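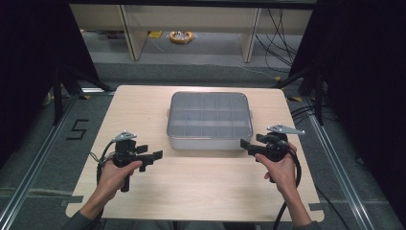

Figure 7.1 A translucent storage box with a clear, ridged lid, resting on a metal tray.

Chapter 7
Storing Small Parts

A repair shop can own every part it needs and still lose half a morning looking for one. Small parts cause most of this trouble. They are cheap, they look alike, and they tend to be put down wherever there is space. This chapter deals with how small parts are sorted, labeled, counted, and reordered. Large items, such as motors and sheet stock, are covered in Chapter 8.

We begin with the stockroom at Rolport, a company that services commercial sewing machines. When Feng-yi Wei took over the stockroom, it held 635 different part numbers. Screws were sorted by length in one cabinet and by machine model in another. Springs were kept in the envelopes they had been shipped in. A mechanic who needed a needle clamp screw had to know which of the two systems the last person had followed.

Wei's first step was to choose a single rule for sorting and apply it to the whole room. She chose to sort by part type first and by size second. Sorting by machine model had seemed natural to the mechanics, but 19 of the most used screws fit more than one model, and each had been stocked in several places under different names. Section 7.2 follows her work in detail, including the changes she later had to undo.

Containers come next. A part should be stored in the smallest container that holds a normal order quantity with room for fingers to reach in. Deep bins waste space and hide what is at the bottom. Divided boxes work well for parts used in small numbers, provided the dividers reach the lid. If they stop short, washers and other thin parts can slide from one section to the next when the box is tipped.

Labels are treated in Section 7.3. A label needs a part number, a plain name, and a reorder point. The reorder point is the quantity at which more should be bought, and it depends on how fast the part is used and how long the supplier takes to deliver. The worked problems use usage records from Rolport and from Zurkau, a smaller shop with two mechanics and no stockroom clerk.

Key terms
bin location
divided storage
lead time
part number
reorder point

Before you read
Choose a drawer or cabinet at home or at work that holds small items. Write down the rule by which it is sorted. If you find more than one rule, write down each of them and keep the list for Exercise 4.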